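We use cookies to keep this site running. By continuing to browse you accept our cookie policy.

Arnolus wall filler: two rooms later

I bought the big tub of Arnolus back in November, planning to fix one crack in the hallway, and well, you can guess how that went (I did the whole hallway and then the spare room). Our house went up in 1952 and the plaster has had a hard life, so this stuff got a proper workout!

It spreads like cake frosting, which I loved. You get up to 20 minutes before it starts to drag on the knife, so mix small batches.

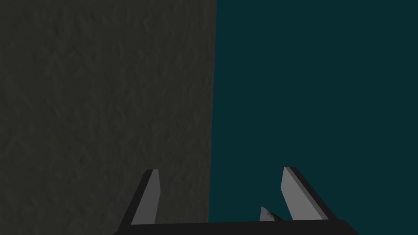 Sanding was easier than with the Nepia filler I used before, which set like a rock and wore out my arm. I did get a little shrinkage in the deeper holes, and those needed a second coat the next day. The tub lid is terrible, by the way. Mine split in the first week and I ended up stretching plastic wrap over the top.

Paint took to it fine after one coat of primer. I skipped primer behind the door, being lazy, and there's a dull patch there that bugs me every time I close it. 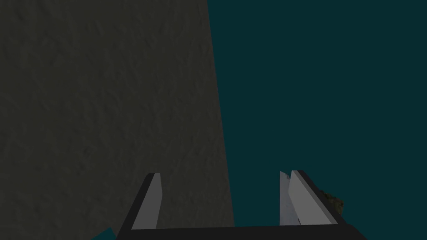

Would I buy it again?

Yes, but the smaller tub. I still have a good third of mine left and it's getting crusty around the rim. If you only have nail holes to fill, the Usent tube is cheaper and way less mess.

Sign up for our newsletter and get new reviews in your inbox.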